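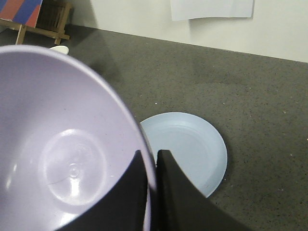

Slide 1: wrist camera view, lavender bowl held by the rim, blue plate behind.

Speaker notes — "Two fingers and a thin rim: comparing grippers on kitchen plastic"
Reynaldo Mangubat, Wednesday, December 3, 2025

Opening (leave slide 1 up)
Say hello, thank the Lagos group for the slot. Then straight in: I love this bowl. I have spent more time with this bowl than with some of my relatives!
Point at the rim between the jaws. One finger inside, one outside, and a thin wall of plastic in the middle. Everything I want to talk about today happens in that little gap.
Point at the base ring with the highlight across it. Ask the room: if you were a depth camera, would you enjoy that? Wait for the groans.

Slide 2: what we compared
Two grippers on the same arm, same controller, same countertop. The Clirness has wide flat fingers. The Kisunetti has narrower ones with soft pads, and it costs a fair bit more (don't give prices, they'll ask later anyway).
100 tries each, so 200 in all. Bowls and plates only. Say clearly that this is a small test and I'm not ranking anybody's product for them.

Slide 3: rim grasps
The nice surprise. I went in sure that the soft pads would walk it, and on bowls there was hardly anything in it. The Clirness dropped 13 bowls and plates put together, and most of those were plates.
A tilted bowl gives you a lovely edge to aim for. A plate lying flat gives you a shallow lip and no room underneath — go back to slide 1 if people look puzzled, the blue plate makes the point well.
Play the slow clip of the Kisunetti pads flexing. Don't talk over it, it's gorgeous.

Slide 4: the camera
This is where the wide fingers cost us. Look how much of the bottom of the view they take up. Part of the bowl is hidden, part of the plate is hidden, and the nearer you get the worse it is.
We moved the camera mount back by 39 mm and tilted it down a touch. Better view of the tips, slightly worse view of the counter. I'd still do it again.
Mention the shadows too. Dark speckled surface, black fingers, shadow on top: our edge finder hated it. Fixed exposure helped more than any clever filter I wrote.

Slide 5: controller
Short one, keep moving! Plellemix let us set a force limit per object, and thin plastic wants a low one. Squeeze too hard and the rim bends, the bowl swings, and your careful release pose is wrong.
If anyone asks about closing speed: slow for the last bit, fast before that.

Slide 6: next
Cups, then anything with a handle. Wet dishes in April if I can get the splash cover sorted.
Logs and mount drawings are on the shared drive. Please take them, break them, tell me what you find.

Questions
Repeat each one into the mic. Spare bowl is in my bag for passing round.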